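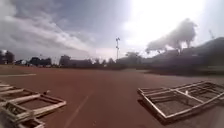
*Fig. 1. Outdoor run area, with the two white grid frames and the gap between them.*

**Handout 4: Planning the money side of a mobile robot project**

Welcome back, everyone! Last time we spent nearly the whole session on sensors (my fault, I do love sensors), so we're picking up the part I promised you in January, which is how to plan and pay for the equipment around the robot. Keep Fig. 1 handy as you read, and look at how much open ground there is between the frames and the trees. Space like that is a line in the budget too, even when you borrow it.

**Start with the ground**

Before you price a single motor, write down what the machine has to drive on and what the weather might do to it. An open site under a cloudy sky with strong sun on one side is hard on cameras, and a bright patch like the one on the right of the figure may push you toward a better lens or a simple hood. I would much sooner see a hood on your list in week one than a panicked email from you later on!

**A sample budget**

These are the figures we'll use for the Makhubela project, our running case for the rest of the term:

| Item | Supplier | Cost |
|---|---|---|
| Drive base, used | Plolel | $980 |
| Camera and mount | Ciller | $700 |
| Batteries and charger | Henach | $300 |
| **Total** | | **$1,980** |

You'll notice there is nothing in the table for spare parts, shipping, or getting everything out to the site and home again. I left them off on purpose, and your job is to put them back in. Call or write for a real quote on shipping (batteries especially, as carriers can be fussy about them), and ask how long the quote is good for.

**Buy, borrow, or build**

Frames and markers are a nice place to save. Something plain made of bars and crossbars can often be built in a school shop, and if it gets bumped you haven't lost much. The drive base is another story, and I'd lean toward buying that one, even used, so long as the seller will tell you the age of the batteries and let you see it run. Borrowing is fine for a short test, but get the return date in writing, and find out who pays if something breaks.

**For next class**

- Finish the table with the missing lines and a new total.
- Mark each item buy, borrow, or build, with a sentence on your choice.
- Bring a list of 4 questions you would ask Plolel before paying for the used base.

Drafts are due 4/25/20. Rough ones are welcome, and pencil is fine.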